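Review: Premness Flat Work Table, Pale Tan Top

By the Rimeck Workroom Notes desk
October 19, 2021
2 comments | 50 shares

The Premness is a fixed-height work table sold flat-packed, with a pale tan top and a bolt-on frame. We bought ours in January for packing, sorting and general bench duty. This review covers assembly, the surface, stability, and how it compares with the Misden table we used before it.

Assembly

The kit arrives in one carton with the top at the bottom of the stack. Get a second person for the lift. The frame bolts are all one length, so there is no sorting to do. The supplied hex key is soft and rounded off on the second corner; use your own. The instruction sheet shows the crossbar upside down in step four. The slots face the floor.

Leave all bolts finger-tight until the top is seated, then tighten in a diagonal pattern. Tightening one end first pulls the frame out of square and the last pair of holes will not line up. Recheck the corners after a week of use. Ours needed a quarter turn on three of them and have held since.

Surface

The top has a matte, lightly mottled finish with low glare under overhead lights. Friction is moderate. Cardboard slides with a light push and rubber-footed items stay put. Thin plastic bags are the hard case for any packing table, as they slump and creep when loaded. On the Premness, a creased bag bottom grips well enough that small goods can be dropped in with one hand while the other holds the opening. On the gloss-topped Misden the same bag walked toward the edge.

Wear is the weak point. The finish picks up small dark specks and smudges in ordinary use. Most smudges wipe off with a damp cloth and a drop of dish soap. The specks do not, and we stopped trying. A melamine sponge removes some of them and leaves a shiny patch, which looks worse. The marks are cosmetic and cannot be felt with a fingertip. Buyers who want a clean-looking top for customer areas should choose something else or budget for a mat.

Stability

No rock on a level concrete floor. Side-to-side sway is present if you lean on a short end and absent in normal packing. The long edge is stiffer. The leveling feet have a short thread and will correct a small dip, but not a sloped floor. Lock nuts are included for the feet and should be fitted, as the feet back out over time without them.

Layout

The square corners and straight edge make it easy to butt against a second unit. We keep stock baskets off the main top entirely and use a side table for them, so that the whole packing surface stays free for the bag or carton being filled.

Main table with the side table behind it:
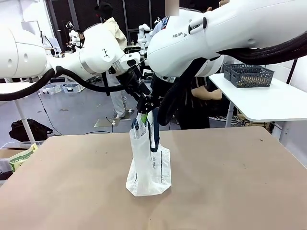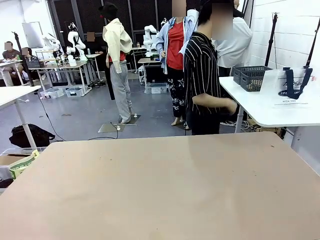

A basket with perforated sides is worth the small extra cost in this arrangement, as contents can be checked without lifting anything out. We tried the Yazzie stacking trays first and went back to baskets. The trays hold less and the lips catch on bag handles.

Two omissions are worth listing. There is no cable pass-through in the top, and the underside has no pre-drilled holes for a drawer or bag hook. Drilling is possible, but the maker states that it voids the warranty. A clamp-on hook works if the jaw clears the frame rail. Measure first; the rail sits closer to the edge than the product drawing suggests.

Spares are available by part number. Replacement feet came in a plain envelope with the right washers. The top is not sold separately, so a badly damaged one means buying the full kit again.

Rating: 2 stars for finish durability, 4 for stability, 4 for assembly once the hex key is replaced. We would buy it again for back-room use at the current price. The darker top was out of stock when we ordered and we have not tested it.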